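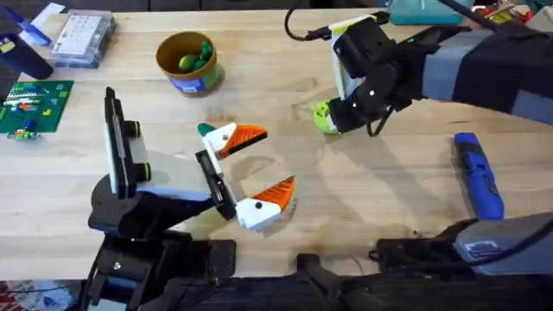
The Ploststead Manipulation Open Day is an annual public demonstration of two-armed robotic handling held at the Ploststead works in Ondimville. It is organised by Gradetti, a maker of small robot arms and grippers, and takes place in April. The event is aimed at secondary and college students, local manufacturers and members of the public, and admission is free by booking.

Background

The open day grew out of closed demonstrations given to prospective customers. Gradetti opened these to the public after its move to Ploststead, at first for a single afternoon. Attendance is capped at 200, a limit set by the fire rating of the main hall. Visitors are admitted in groups of 12, each group being assigned to one bench at a time. Sessions start at 10 am and the last group is admitted at 3 pm.

Demonstration benches

The standard bench is a wooden-topped table worked by a pair of arms approaching from opposite sides. Each arm carries a parallel gripper and a wrist-mounted camera, so that the view of the fingers is retained when the other arm blocks the overhead line of sight. Objects on the benches are ordinary household and toy items. They have included small balls, printed cardboard cups, building-brick baseplates with loose bricks, clear plastic storage boxes and handheld power tools. Items are left on the table between tasks, and operators are expected to work among them.

Tasks vary from bench to bench. The most common is the transfer task, in which an object is picked up by one arm, presented near the centre of the table and taken by the other. Cup filling and brick sorting are also shown. A run is recorded as complete only if the object is released at its destination without being dropped, and dropped objects are returned by hand before the next run.

Finger tips

Gripper fingers at the event are fitted with interchangeable tips. Plain tips are used on most arms. Decorative tips shaped like birds' heads, with white heads and ridged orange beaks, are used on the benches intended for younger visitors; the beaks serve as the contact surfaces and meet when the gripper closes. The tips were drawn up by Vītola, a design studio in Ondimville, which also supplies the event's printed guide. Vītola tips have a rated life of roughly 100 hours of bench use and are discarded at the first sign of cracking at the base of the beak.

Visitor operation

Each group may nominate 2 visitors to operate a bench under supervision. Gripper force and arm speed are reduced for these runs – the limits are set in the controller and cannot be changed from the operator's position. Visitors remain behind the floor line while the arms are powered. Long hair must be tied back, and lanyards are collected at the door.

See also

Bimanual manipulation
End effector
Teleoperation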